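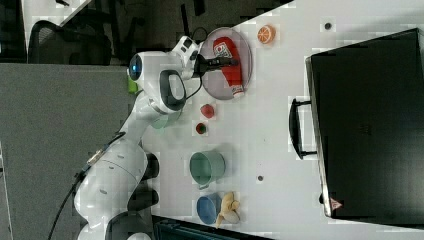 *Ketchup on the plate, gripper close by.*

5/25/20

I've been itching to write about Osell, and now there are numbers! It's our method for teaching an arm to pick things up from very few demonstrations. We cut each demo into short pieces (reach, grip, lift, put down) and let the model learn which pieces can be swapped between demos. A reach recorded for the cup then helps with the bottle too. I love how simple that is.

The test task was "put the ketchup on the plate" with plenty of other toy food and crockery left out. Bottles are a pain – smooth, long and very keen to roll. 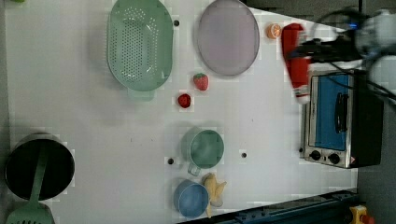 ## What we got

We trained on 20 demos and ran 38 trials. Osell put the bottle on the plate in 32 of them. Kader, our older model, was given the same demos and managed 4. I checked the logs twice and then went for a walk, grinning.

Most of the misses came from grips too near the end of the bottle, so it swung on the way over. Gripping by the cap end seems fine if the arm moves slowly.

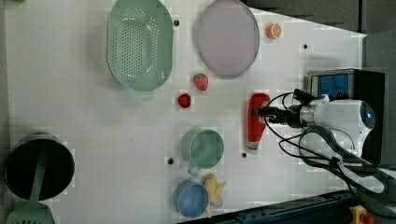

*Gripper on the ketchup bottle, strawberries and cups also on the table.*

Next I want to move the plate between trials by a lot more than we did, and try the colander as a target. The code needs a good tidy first, so expect it in September. 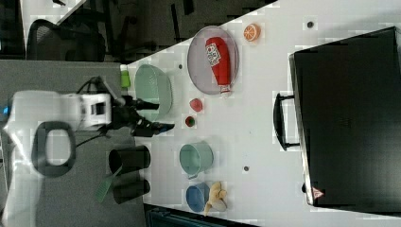 Iresha Gazi wrote to ask whether the pieces have to be cut by hand, and whether 20 demos would still be enough with a bottle the model had never met. She'd like to see Ndlovu run on the same trials before believing the gap is all down to the swapping.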